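Bench notebook, gripper arm – August
Larkberg shared workshop, bay by the back stairs

09:40

Picked up where I left it. The sim now loads without the arm sinking through the worktop, so whatever I did to the base offset last time was right. I should have written it down then. For the record: the base frame was being read in millimetres and everything else in metres. Changed it in the loader, not in the model file, so the model file can still be shared with the Adetti people as it stands.

Jobs for today:
- get the wrist camera view looking roughly like the one on the real arm
- swap the test cube for something rounder
- find out why the fingers chatter when they close
- order the left-hand linkage screws (still not done as of this morning, see end)

10:15

Camera first. In the sim it was mounted at the flange centre, looking straight out, which gave a lovely clear view of the target and almost none of the gripper. The real one sits off to the side in the printed bracket and has half the gripper in its way. Moved the sim camera to match. I took the offset off the bracket drawing with callipers on the real part as a check, and the two disagreed by more than I'd like. Went with the callipers.

Also turned the lights down. The default lighting is like a shop window, and the bench in our bay is nothing like that. If I'm going to use these renders to tune the vision step then they need to be a bit miserable. Left the worktop texture as the grey marble that comes with the kit, because the veins give the edge detector something to trip over. On the plain texture it passed everything, and that told me very little.

11:05

Objects. The cube has been fine for checking that the fingers meet squarely but it hides a lot. Flat faces line up with flat pads and you get a solid grip even when the approach is off. Corina Matei said as much when she looked at the log and suggested something with no flat sides at all. She had a folder of meshes from an old Sandus job, mostly fruit and stones. Took the egg shape.

Notes on the mesh:
- it came in on its side, rotated to stand narrow end down
- collision shape is a convex hull, not the full mesh
- mass was missing, so the sim had given it a default. Put in a sensible figure by weighing a potato of the right size on the kitchen scales
- friction set the same as the cube for now so I'm only changing one thing

The hull is a bit coarse and the visual mesh isn't much better at the narrow end. I could smooth it, but the contact points are all up the sides, so I'm leaving it until it causes trouble.

11:50

Ran the approach with the new camera position and the egg. Saved a still from the wrist view at step 37 of the closing move.
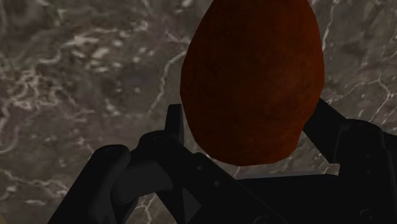 Wrist view, sim, step 37. Egg mesh between the jaws, marble worktop behind.

The thing to take from it is how little room there is. The object fills most of the upper half and the gripper has the rest, so the vision step gets a decent outline down the flanks and very little at the bottom. The top is out of view altogether. On the cube I was fitting to all four edges. With this I'll have to fit to the sides only and guess the centre from those. It sits slightly right of the centre line as well. I don't yet know if that's the target pose or my bracket offset, and I shouldn't correct for it until I do.

The other thing is contrast. The linkages are near black and in this light they go very dark apart from the rims. The object is dark too. Thresholding on brightness isn't going to separate the two where they meet, so that idea is finished. Try colour instead, as the egg is a reddish brown and the gripper has no colour to speak of.

13:20

Back from lunch. Colour mask works well enough on the stills. It loses a strip down the left flank, where the shading is darker, and picks up a few specks of marble. The specks go if I throw away anything small. The strip on the left is more of a nuisance because it shifts the fitted centre to the right, the same direction as the offset I was already unsure of. Two errors pointing the same way.

Tried raising the light a little on the left only. Fixed it in the sim, of course. No use on the real bench unless we put a lamp there. Leaving the light as it was and widening the mask.

14:30

Chatter. Spent longer on this than I wanted.

What happens: during the close, the fingers touch, back off, touch again, and carry on like that until the run times out. It was there with the cube but faint. With the egg it's plain in the force trace.

Tried, in order:
- halving the closing speed: less of it, still there
- more damping on the finger joints: slower, same pattern
- solver rate up to 1000 Hz: nearly gone
- damping back to the old value, solver left at 1000: same as the line above, so damping wasn't doing anything

So it's mostly the solver step being too long for a stiff contact. The real controller won't care, but I want the traces clean enough to compare. Cost is that a full run is now slow enough to make tea in. The office machine might manage better than this laptop. Ask.

15:45

Batch of runs with the start pose nudged a little each time, overnight settings but only a short set so I could look at it today. 13 failures. Went through them one at a time.

Most are the same failure: one finger arrives early, pushes the egg sideways, and the other closes on the shoulder of it. That's the centre estimate again. Two were odd. In both of those the egg went upwards out of the jaws, as if squeezed from underneath. Narrow end down means the sides slope outwards going up, so any grip below the widest part is pushing it up. Obvious once I'd watched it. The approach needs to come in further before closing, or the wrist needs to tilt. There isn't much space in front of the base plate, so I suspect tilt.

Seed 2629 is the clearest of the two. Keep it as a regression case.

16:30

Real hardware, briefly. Fitted the bracket to the arm with the shims Corina cut and checked the cable doesn't snag at full wrist rotation. It does, slightly, at one end. Put a soft limit in for now. The proper fix is a longer cable or a clip on the forearm – there's a drawer of clips from the Väisänen printer that may fit.

Did not power the fingers. The left linkage is still on the temporary screws and I don't trust them under load. Ordered the proper ones while I was thinking about it.

Left for next time
- settle the bracket offset: print a target, measure, update the sim
- side-only fit for the outline, test against 2629 first
- try a small wrist tilt before closing
- finer hull for the egg if the contact points start jumping about
- forearm clip, then take the soft limit out again
- ask whether the office machine is free in the evenings

Files are in the usual folder under egg_close. The old cube runs have been moved down a level, so if your plotting script can't find them, that's why.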